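Planning and budgeting for a picking cell: questions we are asked
Prilenham equipment advice. Page maintained by Chrysoula Kourkoulas. Last revised 13/07/2020.

Do I need to budget for the hand separately from the arm?
Yes. Ask for two lines on the quotation, one for the arm and one for the hand. Spare fingertips and covers should be priced on a third. If a supplier gives a single figure, ask for it to be split before you compare it with anyone else's.

Which hands does the Sulell trial cover?
Multi-finger hands only. Suction and two-jaw grippers are dealt with in the Castillo notes.

Can I test with artificial produce?
For reach, clearance and approach angle, yes. It keeps its shape and can stay out for weeks. It tells you little about bruising or stem strength, so allow for a second round with real fruit. We plan on 80 test picks per item with artificial stock and 107 with real.

How should the test area be laid out?
As close to your own shelving as you can manage. Include crates, leaves and anything else the hand has to work around - a bare table will flatter every machine you try. Bunched fruit and single fruit should be costed as separate tasks.

Hand over bunched grapes, then over crates with apples among leaves:
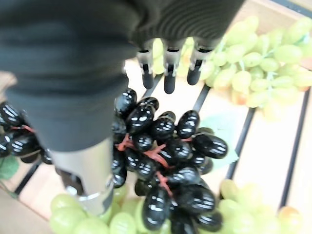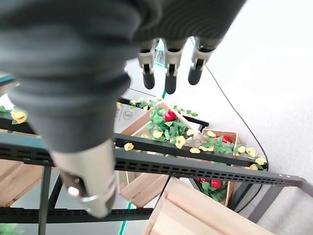

How much floor space should I allow?
Take the supplier's stated reach and add 100 cm on the side where staff will stand. Check door widths as well. The Uvitov site had to take delivery in 2 parts, and the second visit was charged.

Is a fabric cover for the arm worth paying for?
Usually, if there is dust or plant debris. Ask whether it can be removed without taking the hand off, and what a replacement costs.

Is training included?
Rarely in full. Get the number of days in writing, with the rate for extra ones. Travel is normally billed on top.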